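Gripper Trouble FAQ: The Marker Cube Dropout

I've been getting the same handful of messages since I wrote up our bad week with the hand-held grippers, so I'm putting my answers in one place. Last updated 3/23/18.

What went wrong, in one sentence?

The tracking software kept losing one of the marker cubes partway through a demonstration, filled in the gap with a guess, and didn't tell us (thanks a lot, software!).

How bad was it?

We had 338 demonstrations recorded at Cellholm when I finally went through them properly, and 117 had at least one jump in them. A jump means the gripper leaps sideways between one reading and the next, which no human wrist can do. I tried!

Did a robot really hit something because of this?

Yep. We trained on the bad set in December and the arm swung wide on a simple pick-up and smacked the guard rail. It bent a finger and scared me half to death, but it was inside the fence and so were all the pieces. I stopped running anything at full speed that same afternoon.
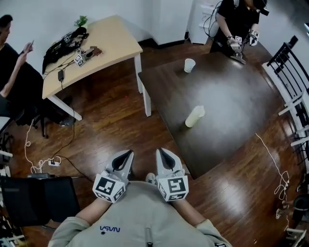
So what caused it?

Two things, and they liked to show up together. The first was glare. Turn a cube so it catches a bright reflection and the black squares wash out to gray, and then the tracker has nothing to hold on to. The second was a cube mount that had worked itself a tiny bit loose on one gripper. You couldn't see it wobble, but you could feel it if you twisted gently. I must have handled that thing every day and never twisted it.

How did you fix it?

Matte cloth on the tabletop, a dab of thread lock on the mount screws, and a stop rule in Zustero (our logging tool) so a recording quits if a cube goes missing for 20 readings in a row. We went back and saved 84 of the bad ones by trimming off the ends. The rest went in the trash, and yes, it hurt.

What about all those cables?

Watch them! A snagged cable yanks your hand, and the yank gets recorded like you meant it. I route mine down my front and check where the slack is before I start.

Can I just smooth the jumps out?

Please don't. I did that first, and it turned obvious errors into sneaky ones.

Comments (3)

tagle_tinkerer: Twisted my left cube after reading this and it moved. Ugh. There goes my month.

Bo_lts: Does the cloth mess with the grip on flat stuff? Ours bunches up whenever we slide anything.

plukfan: We tape ours down at the corners, works fine.

Related
Checking a Bent Finger Before You Reuse It
Slow Mode First: Our Restart Routine at Plukville
Tagle Mounts, Six Months In

Contact | © 2018 Gripper Trouble | Back to top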